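Seed potatoes, storage and a cold garage

The seed order for January goes in this week, so I have been through the notes on last winter's potato storage. They are short, mostly temperatures.

The garage is single skin brick on the north side of the house. Unheated, it follows the outside air with a lag of several hours. Potatoes for eating want to be kept cool and dark, but if they get too cold the starch turns to sugar and they fry badly. Seed potatoes are less fussy, though frost will finish them.

Last year I kept everything in paper sacks on the concrete floor. The floor was the coldest part of the room, and the sacks nearest the door suffered first. Of 241 tubers put away, 18 were soft when I sorted them. Most of those came from the bottom of one sack, where the paper had drawn moisture up from the slab.

Two changes this year. The sacks now sit on slats, 100 mm clear of the floor, with a gap of 50 mm behind them so that air can move up the wall. The second change is sorting by skin rather than size. Anything with a nick or a scab goes in its own sack and is eaten first. Gladys Odera has done it that way for years on the plot next to mine, and her losses are lower than mine.

I have not insulated the door. A blanket over the sacks on frosty nights is cheaper – it has to come off again in the morning or they sweat.

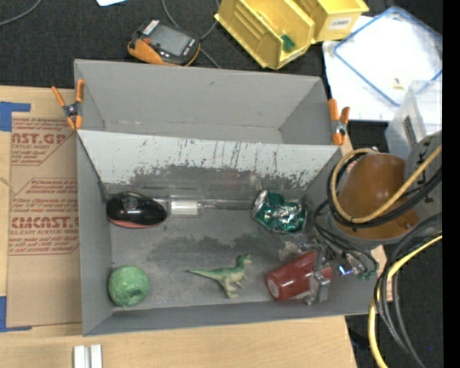

Evdokia Gkikas
28 November 2020

Chitting starts at the end of January, on the back bedroom sill, rose end up. Egg boxes do the job. Short, dark green shoots are what you want; long white ones mean too little light, and they snap off at planting.

The thermometer is a Tandus with a minimum and maximum memory. It reads a degree high against the one in the kitchen, so I subtract one from everything in the notebook. Readings go up here monthly.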